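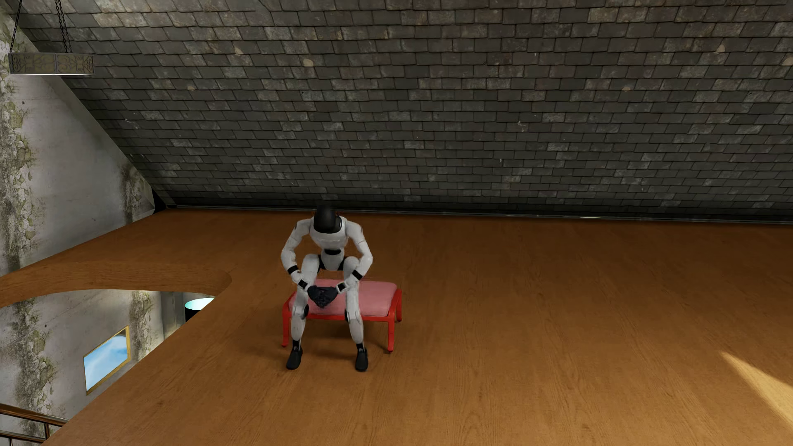

The Long Wait for the Machine That Clears the Table

Clearing a table after dinner takes most adults a few minutes and almost no thought. For the companies and research groups now building humanoid robots, it remains one of the hardest jobs on the list. The plates differ in size, the glasses break, the forks slide under the napkins, and the person who sat at the end may not have finished.

The question of whether a machine can do ordinary chores has been asked in every decade since the dishwasher became common. It is being asked again with more money behind it. Zindemell, which develops control software for two-armed robots, has spent the past 3 years on a program devoted to household and light shop-floor work. Its partners are Devard, a maker of commercial kitchen fittings, and the Wainwright Institute, which runs the trials and publishes the scores.

Much of the program takes place in simulation. A robot is placed in a virtual building with stairs, tables, lamps and furniture, and is given a task there before any hardware is asked to attempt it. The advantage is volume. The Wainwright team can run 2000 attempts at a single chore overnight, change the height of the table, and run them again before the staff arrive in the morning.

The limits are also well understood. Simulated cloth does not fold quite as cloth does. Simulated water is costly to compute and seldom convincing. A cup that is easily lifted on the screen may slip on a real counter that has been wiped with the wrong cleaner. The institute therefore treats a good result in simulation as permission to begin physical trials, and reports the two sets of figures separately. 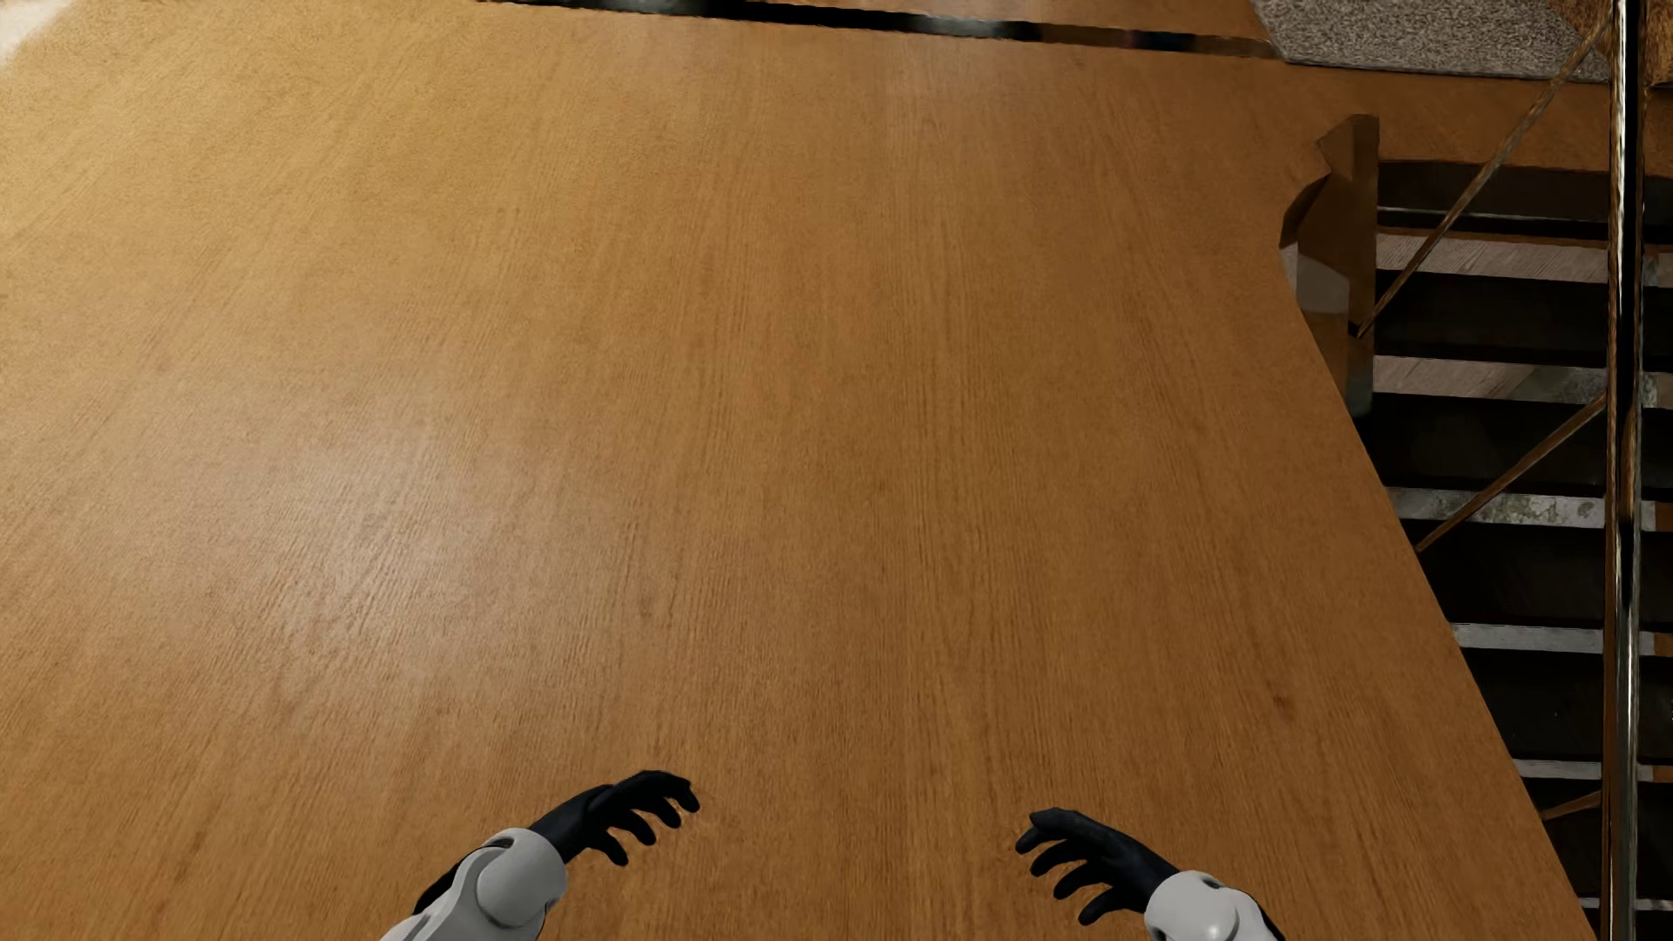
Both hands open above a wooden tabletop in a computer-rendered interior.

The table is where most of the current work is concentrated. Wiping a flat, clear surface is close to solved under test conditions, provided that the edge is easy to detect and the cloth is already in the hand. Picking up the cloth is a separate problem. In the most recent round of physical trials, made up of 800 attempts at a six-step clearing task, the robot completed every step without help in 400. The most frequent failure was the second object. Having lifted a plate with one hand, the machine often struggled to keep it level while reaching for a glass with the other.

Speed is a further concern. The institute does not publish a single figure for time, on the grounds that a slow success and a quick failure should not be averaged together. Its reports do state that no household task in the program has yet been done at the pace of a person.

Conditions on the shop floor are kinder. At the Jendham packing plant, where the program has placed its first working units, bins stand at fixed heights, parts arrive facing the same way, and the lighting does not change between the day and night shifts. The robots there move empty trays from a bench to a cart. The task is narrow, and the plant's managers chose it for that reason. Staff load the carts, check the count and move on to the next station, and a supervisor can stop the line from either end.

The plant plans to add a second task in December, in which the robots will sort trays by size. Work that involves loose fasteners, tape or plastic film will stay with people for the time being.

The home offers none of this order. Furniture is moved, children leave things on stairs, and two kitchens on the same street may have nothing in common beyond a sink. Devard has argued that part of the answer lies in the room itself, and is testing drawer pulls and dish racks shaped to suit mechanical fingers as well as human ones. Others in the program are doubtful that families will replace their cabinets to please a machine, and would prefer that the effort go into better hands and better touch sensing.

There is more agreement about what should come first. Both camps expect early home units to be given a short list of chores, carried out in one or two rooms, with a person in the house. Carrying laundry, wiping counters and returning dishes to a shelf are the usual candidates. Cooking, ironing and the care of small children are not under consideration in the program.

The institute will repeat the clearing trials next year with the same six steps and a different set of dishes.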